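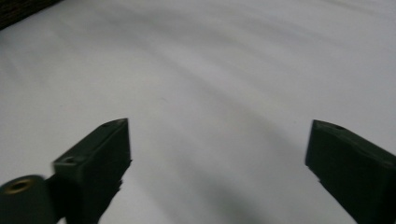 *The two fingers of a hand-held gripper, open over a white surface.*

**Hand-held demonstration** is a way of teaching a robot a job by doing the job yourself with the robot's kind of fingers. You hold a gripper, you do the task, and the recording becomes a lesson. I've been keeping this page on the Zosellow wiki since September, so expect my opinions in it (edits welcome!).

## How it differs from remote control

With remote control, or teleoperation, you steer a real arm from a distance. I learned that way on the Udiveo rig and found it slow going, mostly because I couldn't feel what I was touching. Holding the grippers yourself gets you some of that feel back, and you don't need the arm in the room at all.

## Two hands

Plenty of chores need a gripper in each hand, one to steady and one to pull or turn.

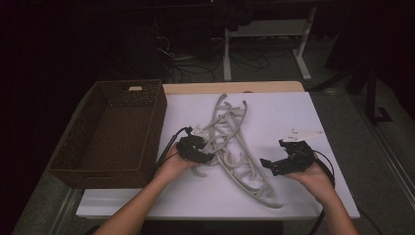

Light, curvy plastic things are my least favorite to teach – they slide, they spin, and a crossbar is a skinny target for two wide jaws. Go in slowly and let one side settle before the other moves.

## How many tries

The Kedudeck set lists 3726 demonstrations across all its tasks. My own basket-and-sheet batch has 187, and I threw out two where I bumped the table.

See also: *Lương notes on cable routing*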